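Search the forum
Advanced search
Posted in: Integration & Maintenance > Dual-arm cells > Grippers and tooling

**Right arm gripper drifts low over a shift, left arm fine**

**padlock_rivet**
Looking for a second opinion on a two-arm bench cell at our Caltport site. Both arms are mounted on the far edge of the table, controllers on the floor, cell program runs on Doltance. The table is covered in brown paper, changed weekly.

Symptom: the right arm picks correctly after homing, then by the end of a shift the fingers are 2 to 3 mm low on approach. It drags on the paper before it closes. Left arm runs the same number of cycles and repeats within tolerance. Fault log is clean on both.

Done so far: re-homed, reloaded the tool file, swapped the finger pads. No change.

**mesh_and_pinion**
Which way do the fingers run at pick, vertical or flat to the table? And what is the approach speed?

**padlock_rivet**
Flat. Long fingers, horizontal, coming in from the side. Approach is 70 mm/s for the last part of the move. I jogged it to the check block with the blue test cube on top and left it at the taught point.

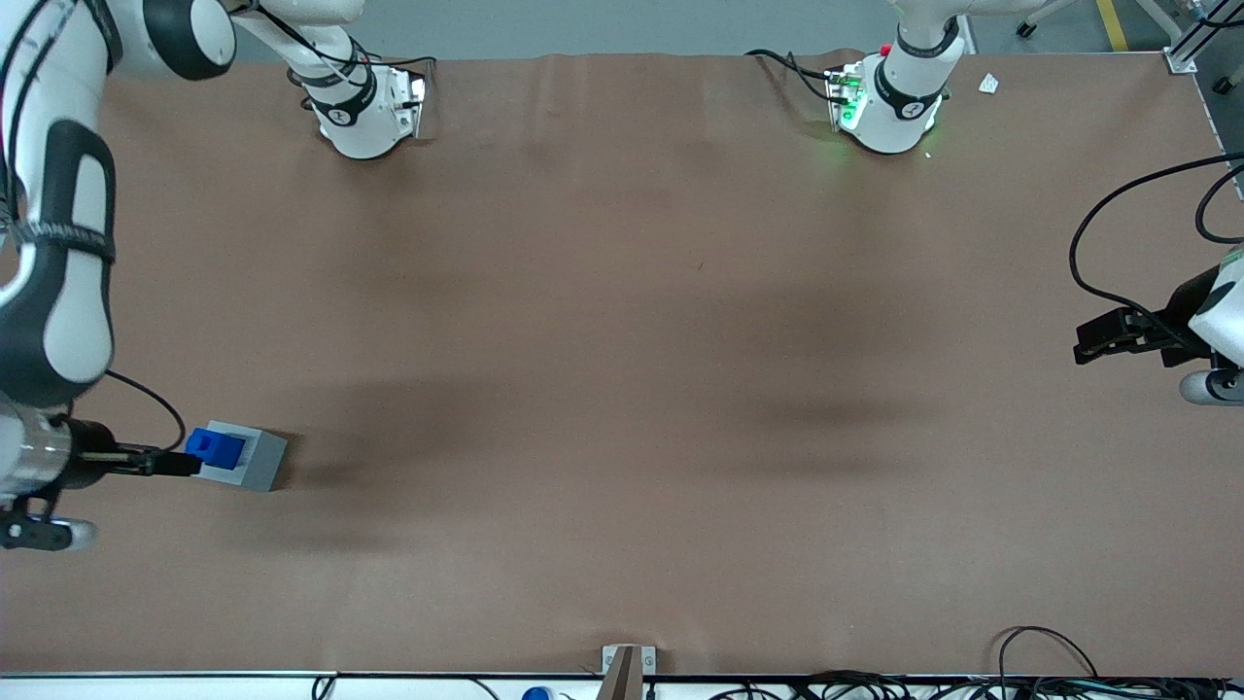
Right arm at the check position, fingers up to the blue piece. Left arm off to the right.

Check block is the one we use for weekly verification. It sits in the same place each time, against a stop that I take away before the run.

**coldstart19**
Long flat fingers mean any error in wrist pitch is multiplied at the tip. With 300 mm from flange to fingertip, half a degree is 2.6 mm. That matches your number. I would stop looking at the fingers and look at the joint behind them.

Second thing is the cable. You have one looping off the side of the forearm down to the gripper. If the strap has tightened up, the cable loads the wrist every time it rolls. Undo the straps, run the wrist through its full range by hand, and watch whether the loop goes tight anywhere.

**mesh_and_pinion**
I don't agree on the cable. A thin cable like that does not put enough torque on a wrist to move it half a degree under servo. Encoder would see it and correct. More likely the tool mounting screws are creeping. The encoder can't see anything past the flange.

**coldstart19**
Cable doesn't have to move the joint. It can work the adapter plate loose over a few thousand cycles. Same end result as yours, different cause. If you only retorque the screws it comes back.

**mesh_and_pinion**
Creeping screws don't recover after a re-home, though. His does. Read the first post again.

**padlock_rivet**
Fair point, I should have been clearer. We re-home and then touch up the pick point at the start of each shift. So I can't say that homing alone brings it back.

**coldstart19**
Then the touch-up is hiding it. Stop touching up for two shifts and log the height at the block each hour. If it keeps going down in one direction, it's mechanical and past the flange. If it comes back overnight, it's thermal.

**flux_bucket**
Seconding the log. Also take the paper off for the test. Ours had wrinkles and soft spots and we were measuring down to the paper instead of the table – lost most of February to that. Measure from bare table or from the top of the block.

**padlock_rivet**
Paper off, touch-up disabled, measured at the top of the block. Results over two shifts: 0.4 mm down in the first two hours, then a steady fall to 2.3 mm. Overnight it recovered 0.3 mm and no more.

So a small thermal part and the rest mechanical. Pulled the gripper. Two of the four adapter screws were under half torque, and there is a polished patch on the plate where it has been rocking.

**mesh_and_pinion**
Screws, then.

**coldstart19**
And the strap?

**padlock_rivet**
Lower strap was tight. Loop went taut at 23 degrees short of full roll. I moved the strap up the forearm to give it slack, cleaned the plate, fitted new screws with medium threadlocker, and torqued them in a cross pattern. Tool frame retaught from the Salminen pin.

After 19 hours of running it is 0.4 mm low and flat. I can live with that.

**mesh_and_pinion**
You changed the strap and the screws in one go, so you don't know which one did it. I would have done the screws alone first.

**padlock_rivet**
Agreed, but production wanted the cell back. I've put a witness mark across the plate and flange on both arms and added it to the weekly check. Will post if the mark moves.

**flux_bucket**
What adapter plate is that? We have the Sevano one and the dowel hole is oversize on ours.

**padlock_rivet**
Same make. I'll measure the dowel hole next time it's off.

Tags: gripper drift, adapter plate, cable dress, tool frame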